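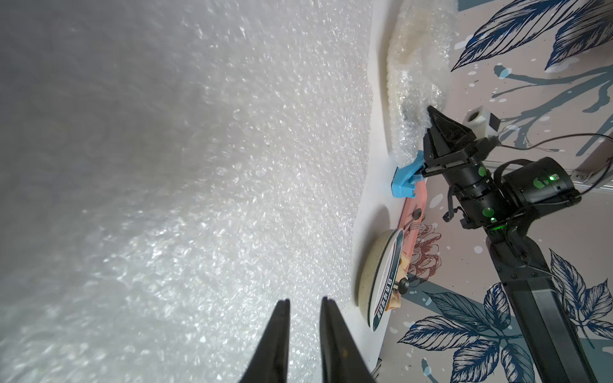 Two black grippers and a lot of bubble wrap. The camera that took this picture rides near one of the grippers.

How Do You Test a Robot's Fingers?

Your hand can pick up a grape, a brick or a sock, and you hardly have to think about it. A robot hand is much simpler. Most robot arms have a gripper at the end, with two fingers that open and close.

Grippers come in many shapes. Some have wide, flat fingers. Others have fingers that get narrow at the tip, like a bird's beak. Wide fingers touch more of an object, so they can hold it steady. Narrow ones can reach into small gaps. To find out which is better for a job, people try them both.

Facundo Montecinos tests grippers on a project called Pristisix. One of his test materials is bubble wrap, the plastic sheet with little pockets of air that keeps dishes safe in the mail.

Bubble wrap is hard for robots. It bends and folds, and it never sits the same way twice. It is also shiny and see-through. A camera may pick up the bright spots on the bubbles, the dish under them, or a mix of both. The computer has to work out where the plastic ends and the dish begins.

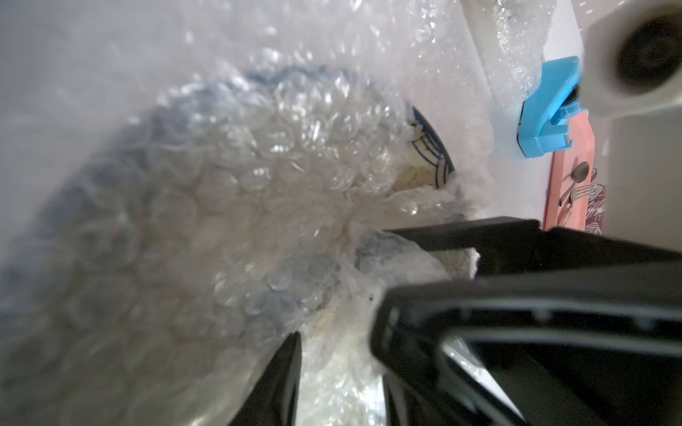

Squeezing is the other problem. If the fingers press too softly, the plastic slips away. If they press too hard, the bubbles pop, and something breakable inside could get hurt. The gripper has to take hold of a loose fold and leave the dish alone.

A fair test changes one thing at a time. Montecinos keeps the arm and the camera the same and swaps only the fingers. Each pair gets 60 tries. A try counts if the fingers hold the wrap for four seconds. By the end of April, the Pristisix notebook listed 1,628 tries, and the misses were written down too.

Try it yourself

Hold a pencil in each hand and use them as your two fingers. Pick up a small piece of bubble wrap. Then do it again with two spoons. Which pair was easier? Now close one eye and try both again.

Words to know

Gripper: the part of a robot arm that grabs things.
Fold: a place where a sheet bends over on itself.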